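Verow Opens Free Sound Archive of Atinga Valley Songs and Stories

347 recordings of work songs, lullabies and market talk can now be heard by anyone, with a listening season to follow in April

2024-02-21 – The Verow Sound Library is opening its largest collection so far to the public. The Atinga Valley Recordings bring together 347 field tapes of singing, storytelling and everyday conversation, and every one of them can be played from start to finish on the library's website at no charge. Listeners don't need an account, and there is no limit on how much they can hear.

The tapes were made over 15 years by the late schoolteacher Kojo Mahama, who carried a reel-to-reel recorder from village to village during school breaks. He recorded rowing songs, grinding songs, wedding songs, arguments over the price of fish, and one very long story about a tortoise who borrows a drum and won't give it back. He labeled most of the boxes by hand and kept a set of notebooks with the names of singers, the weather, and what he had been given for lunch.

"I grew up hearing that these tapes existed, and I had never heard a second of them," said Kwesi Nartey, director of the Verow Sound Library. "The first one we played was a group of women singing while they pounded grain, and you can hear a baby start up in the background, and then the song slows down to calm the baby. I played it four times before I let anyone else have the headphones!"

The recordings came to the library from the Mahama family, along with the notebooks and the recorder itself. Many tapes had to be cleaned and rewound by hand before they could be played, and a few had been spliced together with household tape that had gone stiff and yellow. Sound engineer Maite Rivas led the transfer work. Her approach was to leave the recordings as close to the originals as possible, so listeners will hear wind, roosters, passing trucks and plenty of laughter.

"People ask if I can take out the roosters, and I suppose I could," said Rivas. "But Mr. Mahama wrote about them in his notebook. On one tape he stops the singing and asks someone to move the rooster, and she tells him the rooster was there first. I'd never cut that."

Each recording comes with a page of notes, the names of the performers where they are known, and a written version of the words in the original language and in English. The translations were prepared by Adom Ayaaba and a small team of speakers from the valley, who often listened to a single line many times to catch an old word for a tool or a plant. Where a word couldn't be worked out, the page says so, and visitors are invited to write in with suggestions.

The large sound files called for more computing power than the library had used before, and part of the project budget went to the workstations in the transfer room and to storage for the finished recordings.
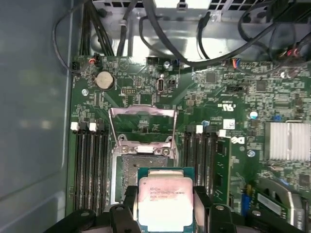
An Intel Xeon E5-1630V3 processor above the open socket of a desktop workstation.

Full-quality copies of all the tapes are kept in two separate places, and the versions on the website are smaller files that will play on an ordinary phone, even over a slow connection. Schools and community radio stations can ask for the full-quality copies, also free, by filling out a short form.

The website can be browsed by village, by kind of song, or by the year a tape was made. There is also a map, and a page called Start Anywhere, which plays a recording picked at random. Library staff have been trying it out for weeks and have grown very fond of it – the tortoise story has a way of turning up right before closing time.

To celebrate the opening, the library will hold a listening season in April at the Kerar Hall, next door to its reading room. There will be five evening sessions, each lasting 60 minutes and each built around one theme: Water, Grain, Children, Market and Night. The recordings will be played through the hall's speakers with the words shown on a screen, and there will be time afterward for people to talk, sing or simply stay put and have some tea. Admission is free and children are very welcome.

The Night session will be hosted by singer and composer Nhyira Kpodo, whose grandmother can be heard on several of the tapes. Kpodo has written a new piece for voices and hand drums that answers one of her grandmother's lullabies, and it will be performed for the first time at the close of the evening.

"My grandmother's voice on the tape is younger than mine is now," said Kpodo. "She sings the second verse differently from the way my mother taught it to me, and I like hers better. I've told my mother. We are still discussing it."

The library is also looking for more names. Many of the singers are listed in the notebooks only by a first name or a nickname, and families who recognize a voice are asked to get in touch. Visitors can make an appointment to listen in the reading room with a member of staff, and relatives of anyone on the tapes can receive a copy to keep.

About the Verow Sound Library
The Verow Sound Library collects, cares for and shares recordings of speech, song and daily life. Its reading room is open to all, and its collections include oral histories, local radio programs and the Kustska collection of street musicians.

Press contact
Press Office, Verow Sound Library
Interviews with Kwesi Nartey, Maite Rivas and Nhyira Kpodo are available on request. Short audio clips for broadcast can be supplied with notes and translations.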